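**Bimorley 6 starting-gate timer: our notes before you buy**

Rindero sells the Bimorley 6 as "race-grade timing for every club". We stock it, so we would like you to buy one, but we have read that line a good many times and still don't know what race-grade means. Please read the rest before ordering.

What you get is a start sensor, a finish beam and a handset. The beam sits on a pair of folding stands and works across a track of up to six lanes. Times show on the handset and can be saved to a memory card. It keeps 3000 results before the oldest are written over, and there's no warning when that happens.
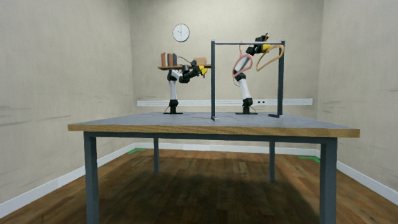

*Work table with shelf and garment rack.*

The maker claims the beam is good in all weathers. We'd want to see that on a wet hillside in September before we repeated it. The stands are light and have no proper way of being pegged down, so bring sandbags. The handset screen is also hard to read in bright sun, whatever the leaflet says about it.

On accuracy, the leaflet gives a figure to the thousandth of a second and doesn't say how it was tested. We asked Rindero and were sent the same leaflet again. For training, school sports days and friendly club meets we think it does the job. If your results have to stand as records, check with your governing body first. The word "approved" appears on the box, but by whom is left out.

**In the case**

- Start sensor with clip
- Finish beam and 2 folding stands
- Handset and memory card
- 40 metres of cable on a reel
- Charger (the plug is the flimsy sort)

The cable sounds generous until you measure a sprint straight. You can join a second reel, sold separately under the Cluvton name. It fits. The wireless link is an extra as well, and we haven't been lent one to try.
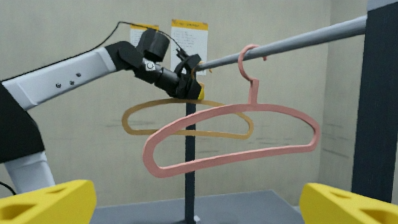 *Pink hanger on the rail, tan hanger at the gripper.*

**Against the Bickerstaff**

The older Bickerstaff timer is heavier, uglier and has fewer buttons. It also has stands you can peg and a screen you can read. Clubs that already own one will find little here to make them change, unless they badly want the memory card.

**Returns**

Unused sets can come back in the original case with every part on the list. Sets with mud on them count as used. Rindero handles repairs itself and doesn't publish how long they take.

Page last checked April 1, 2022.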